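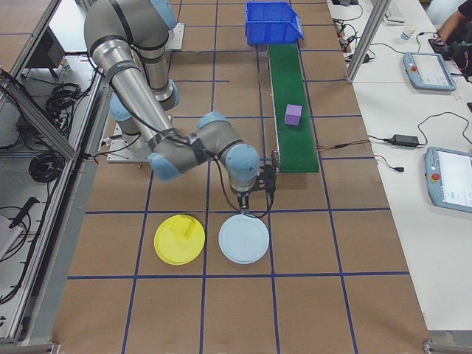

Known fault: late release on the belt (Plirnero set, README)

I put this set together after the gripper kept hanging on to foam blocks at the green belt. Out of 496 picks, 16 ended with the block let go late, and 2 of those tripped the stop. I've left them all in — they're the useful bit!
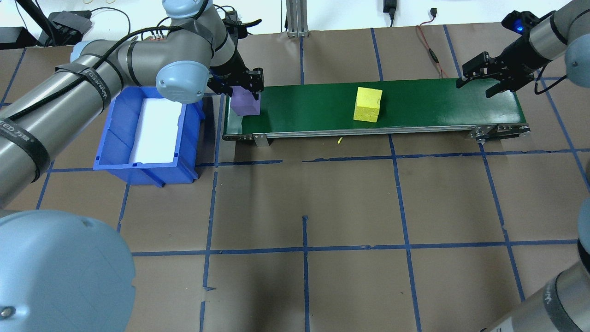

Can I train on the bad runs?
Keep them out of your first go, then add them back once your release check works.

I still blame the open command arriving late (my logs are a bit patchy there, sorry). The wrist views are the ones to look at for finger gap, especially with a purple block between the fingers. 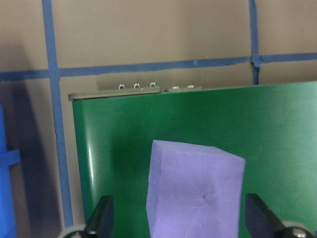 Issue 2

Fault labels redone in March. Please keep a hand near the red button if you replay any of this on a real arm.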